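Villalobos Home Storage Community
Support > Ticket archive > Keepsake boxes
Ticket 123: Lid will not close over contents
Status: Open (reopened)
Product: Orneo box, large, yellow
Opened: 25 May 2026

Customer:
I bought the Orneo in January to replace a drawer. The drawer was full and so were the two shoeboxes that had been helping it out. Your product page says the Orneo "holds the little things." I have the little things. They are on my bed. The lid goes down on three corners and the fourth one stays up and looks at me.

What I have tried so far:
Turning the lid around. Same corner of the box, different corner of the lid, so I am ready to say the lid is innocent.
Pressing on the high corner. A different corner comes up.
Leaving it overnight under a dictionary. In the morning it was closed. I took the dictionary off and it was open.
Shutting the lid with nothing inside. Closes like a dream, which is a fine feature in a box I plan to keep empty.

Villalobos Support:
Thanks for writing in. Before we send a replacement lid, please take everything out, set the box on a flat surface and tell us which items go in and in what order. If the walls bow outward when it's full, note which wall.

Customer:
A flat surface. I live in one room with a bed in it, so the bed is what we have. I took everything out and put the box in the middle of the duvet.
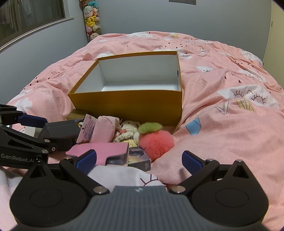
My filing method up to now has been to hold the box under the edge of the shelf and sweep. I accept that this may be a factor. The order was therefore whatever was closest, and the strawberry always went in last on account of having lived at the back. I now suspect the strawberry. It's a pom-pom, red and fluffy with a green tuft on top, and it doesn't so much go into a box as agree to be sat on for a while. The crocheted things have the same attitude. The pink pouch is better behaved, and I've been leaving it on top as a sort of cushion, which when I type it out sounds like a confession.

No wall bows. I checked with a ruler, lying down.

Villalobos Support:
Understood. Soft items push back against the lid after it's closed, which would match what you saw with the dictionary. Please try this order: rigid boxes on the floor of the Orneo against the long wall, flat items standing beside them, soft items in whatever space is left. Nothing soft in the corners. Close it, wait an hour, report back.

Customer:
Attempt 1. Small boxes down first. The wallet stood up beside them, fell over, stood up again and fell over with more conviction. Wedged it with the pouch. Soft things in the gap. Lid on. Three corners and a sliver. Progress.

Attempt 2. As above, but with the strawberry in the middle. Lid closed. I went and made toast. On my return it was open by the width of a pencil, and I know this because I measured it with a pencil.

Emptied it all out again for attempt 3.

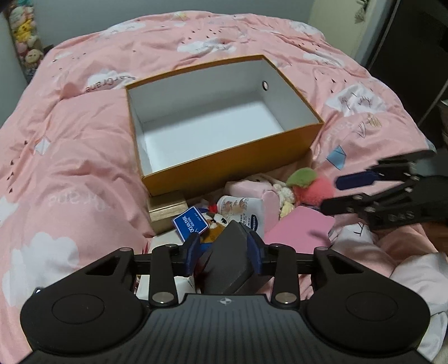
Hamis, replying from the community side, wrote that the same trouble had gone on for weeks with a smaller Orneo, and that the fix was to stop treating souvenirs as one category. Anything from a gift shop that still has its own packaging should be asked whether it needs the packaging. Half the box was air inside other boxes, Hamis said, and the lid was fine from then on.

Customer:
I would like it on record that I resent how sensible that is. I opened the small boxes. One of them held a smaller bag, and the bag held a receipt. The receipt was for the box.

The gold one stays as it is. I have had it a long time and I am not going to be reasoned with.

The tag from Ocean Park now lies flat on the floor of the Orneo where it takes up no room at all, and I feel foolish about every month it spent on a diagonal.

Attempt 3. Closed for 37 minutes. Then the corner.

Villalobos Support:
That's good news on the rigid items. Is there anything round and hard in the box? Those tend to roll under a soft item and lift it from below.

Customer:
There is one round thing. It's thin and shiny and it has never stayed where I put it in its life. Going through the pile again to see where it got to.
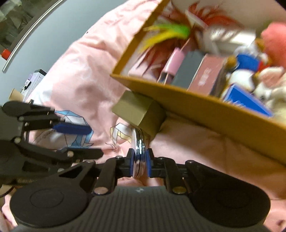 Dridis asked whether it had been going in flat or on its edge, and added that standing it against the short wall had settled a nearly identical case, with a folded cloth on each side so it couldn't travel.

Customer:
On its edge, then, with the white cloth on one side. I only have the one cloth to spare so the other side is a sock.

Attempt 4. Lid on at ten past six. All four corners down. Will update after dinner.

Update. Three corners.

Villalobos Support:
We're sending the lid.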